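The Fimilier hand gripper is a two-finger gripping tool held and worked by a person. It is used to record how everyday objects are picked up, and the recordings are later used to program robot arms. Units are normally set up in pairs, one for each hand. The Fimilier workshop in Madville maintains them, and a second service bench operates in Fudville.

Setup

Before a pair goes into use, each gripper is fully opened and closed to set its zero point. The camera is then checked against the finger positions. Both fingers must enter the view from the same height, and the pads must face each other squarely.
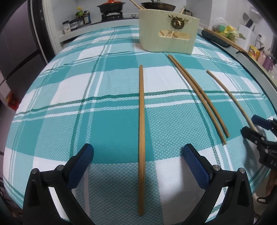
Thin objects are the usual test for a newly set pair. A pad that sits even slightly out of line will roll a narrow stick sideways when the fingers close. Chopsticks laid separately on a cloth, with a finger on either side of the one to be lifted, show the fault sooner than a cup or a block would. The standard check is 50 pickups per hand. If a gripper drops the stick more than 2 times, the pads are reseated and the check is repeated.

Routine care

The pads are wiped with a damp, lint-free cloth at the end of each session. Solvents harden the surface and are not used. Pivot pins are checked for side play every 90 hours, and the screws in the hinge housings are tightened by hand. Dust in the hinges is brushed out with the fingers open. Pads are replaced after 3000 closings, or earlier if the surface has worn smooth. Left and right pads are changed together.

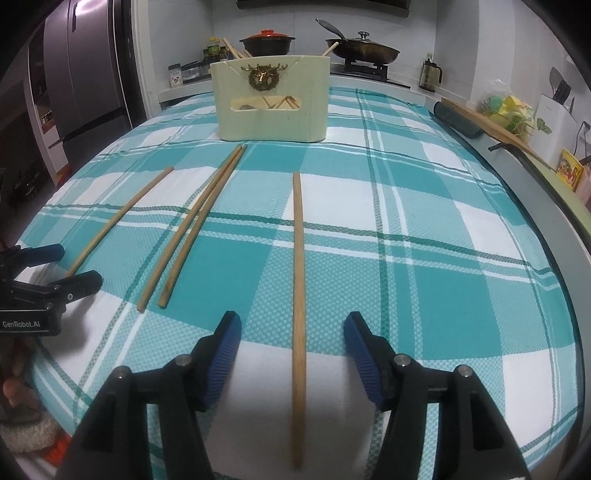
Open gripper over a single chopstick, with a second gripper at left.

Repair

The most common repair is to a loose linkage, which makes one finger close ahead of the other. The housing is opened, the worn pin is driven out, and a new pin is fitted without glue. A gripper that has been opened must be zeroed again before use.

The order of work now followed at both benches was written by Viorica Gashi, a technician at Madville, and adopted in November. An earlier procedure, known as the Ivanov method, left the pads in place during pin replacement. It was dropped after several pads tore at the corners.

This article was last revised on February 23, 2020.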